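Ticket 371 — Breakout area, sofa by the partition
Category: Furniture / soft furnishings
Site: Nornside, upper floor
Priority: Low
Status: Open, waiting on supplier

Reported problem

Scatter cushions will not stay on the long beige sofa. They are put back on the seat at the end of the day and by mid-morning they are on the carpet again. Reporter also says the sofa creeps away from its position and that there is a gap along the bottom at the front where things get lost.

Log

Entry 1
Ticket received. Asked reporter which sofa, as there are several in the building. Confirmed it is the long one with the padded arm, next to the small round side table. Supplied by Willems in the last order, with the Wandine loose cushions bought separately.

Entry 2
Visited at 9.40. Seat feels firm and level to the hand. The cover is a smooth fabric with very little grip and the Wandine cushion covers are smooth too, so one slides over the other with hardly a push. Checked the join between the seat cushions in case one had lifted. It had not.

Entry 3
Tried the anti-slip underlay left over from the meeting room rugs, cut to 400 mm squares and laid under each cushion. It held while nobody was sitting there. Once people used the sofa the squares rucked up and showed at the front. Removed them.

Entry 4
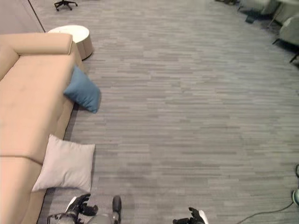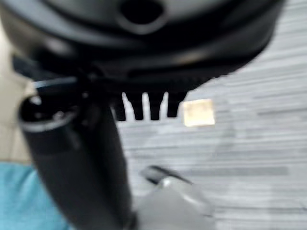 First photo: blue and off-white cushions on the carpet against the front of the sofa, side table past the arm.

Entry 5
Looked at the creeping. Marked the sofa position with low-tack tape at both ends and left it over a working week in May. It had moved 38 mm at the side table end and not measurably at the other. People seem to lean on the arm when they get up. The feet have plain plastic glides and the carpet planks give them little to bite on. Asked Willems whether rubber-faced feet are available for this model.

Entry 6
Reply from Willems. Rubber feet can be supplied but they are taller than the plastic ones, which would make the gap at the base bigger. Reporter would prefer the gap smaller if anything, so this is parked. They suggested carpet cups. I have asked for a set to try.

Entry 7
Rang Broltetti about the cushions. They do a brushed cotton cover in the same sizes, rated to 3000 rubs, which is low for an office but the cushions are not sat on much. One sample cover ordered, for the off-white cushion. The blue one stays as it is for comparison.

Entry 8
Reporter asked if the cushions could be fixed to the sofa with hook and loop strips. Not recommended — the rough side would pull the sofa fabric, and the cleaners need to lift the cushions off to vacuum the seat. Explained this and reporter is happy to wait for the sample.

Workaround for now

Push the cushions right down into the corner where the seat meets the back. They stay put longer there than when propped against the arm. If they are on the floor, please pick them up and give them a shake before putting them back, as the carpet fluff shows on the paler one.

Outstanding

Carpet cups from Willems, expected with the next delivery to Nornside.
Sample cover from Broltetti.
Repeat the tape check once the cups are fitted. Do not close before then.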